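Section 4. Setting Up and Using Your Skorkel Portable Induction Cooktop

Before you start

Read this section before you plug in the cooktop for the first time. Keep it with the warranty card that came in the box.

The Skorkel has one cooking zone and must be used on a flat, dry, heat-resistant surface. Do not place it on a metal table, on carpet, or on top of another appliance. Leave a clear space on all sides for the fan to draw air. The vents on the rear edge must not be blocked by a wall, a curtain or a dish towel.

Choosing a place

1. Pick a level countertop or table. If the cooktop rocks when you press on one corner, turn the adjustable foot at that corner until it sits firmly.
2. Check that the power cord reaches the wall outlet without being stretched. Do not use an extension cord.
3. Peel the clear protective film off the glass plate.
4. Wipe the plate with a damp cloth, then with a dry one.

Caution: Persons with a pacemaker or other implanted medical device should ask their doctor before using any induction appliance.

Choosing a pan

Induction heating works only with pans that have a magnetic base. Cast iron, enameled steel and some stainless steel pans will work. Plain aluminum, copper, glass and ceramic will not. To test a pan, hold a refrigerator magnet against the bottom. If it sticks firmly, the pan can be used. 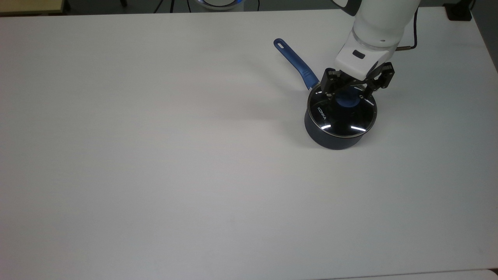 The base should be flat and at least as wide as the inner ring marked on the plate. A warped base heats unevenly and may set off the pan sensor. Lift pans when you move them – sliding can scratch the plate.

First use

1. Put a pan with at least 2 cups of water in it on the center of the ring.
2. Plug the cord into a grounded outlet. The cooktop beeps once and the standby light comes on.
3. Press and hold the Power key until the display shows a dash.
4. Press the plus key to choose a heat level. The levels run from 1 to 14.
5. Let the water come to a boil, then press Power again to turn the unit off.

Note: A slight smell during first use is normal and should go away. The fan keeps running for a short while after the unit is turned off. Do not unplug the cord until the fan stops.

Setting the timer

1. With a heat level selected, press Timer.
2. Use the plus and minus keys to set the minutes.
3. Wait for the number to stop flashing. The timer is now running.

To cancel, press Timer again and hold it until the display goes back to the heat level.

Caution: The glass plate takes up heat from the pan and can burn you after the unit is off. Wait until the letter H leaves the display before you touch or clean it.

If the display shows an error

E1 – No pan found, or the pan is not suitable. Center the pan or try another.
E2 – The unit is too hot inside. Turn it off, clear the vents and let it cool.
E3 – Supply voltage is out of range. Unplug the unit and try an outlet on a different circuit.

If the error comes back, stop using the cooktop and contact Kristiansen Service, Edadton. Have the serial number from the underside label ready.

Manual revised 22 April 2023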